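Ellery Answers - community site safety check
October round, comments added

Checked by: Kirsty Lockyer
Second reader: Ashraful Bandara

Scope: how-to guides, the question board and member profiles. Mail and billing are covered on a separate sheet.

1. Reporting link shows on every answer
Pass. Tested signed in and signed out. On a phone the link sits very close to the "thanks" button and I hit the wrong one twice. Fodari have been asked to move it.

2. Reports looked at within the day
Partly met. There were 274 reports in the month and 13 went over. All of the late ones came in after 6 pm, when only Debora was on the rota. A second evening moderator is needed.

3. Guides with mains electricity, gas or ladders carry the warning box
Fail. The box is missing from guides brought over from Storgate. Nataša has the list and is adding it by hand, oldest first. Until that is finished these guides stay out of search.

4. Pictures in guides load and open at full size
Pass. Workshop section checked on two browsers. Large uploads are slow but they do arrive.

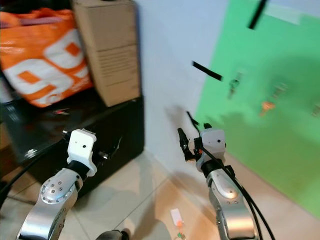

5. Medical and legal questions
Pass with comment. The notice telling people to see a professional appears above the first answer. It drops off when answers are sorted by newest - please fix before the next round.

6. New accounts held before posting links
Pass. The hold is 30 minutes. Fletcher would like it longer. I have no strong view, but spam did not go up this month.

7. Personal details removed from questions
Partly met. Phone numbers are caught. Postcodes are not, and neither are email addresses written out in words. About 600 old questions still need reading through.

8. Closed accounts
Not checked. I had no test account to close. Ashraful to set one up.

Items 2, 3, 5 and 7 stay open. Item 8 to be done first next time.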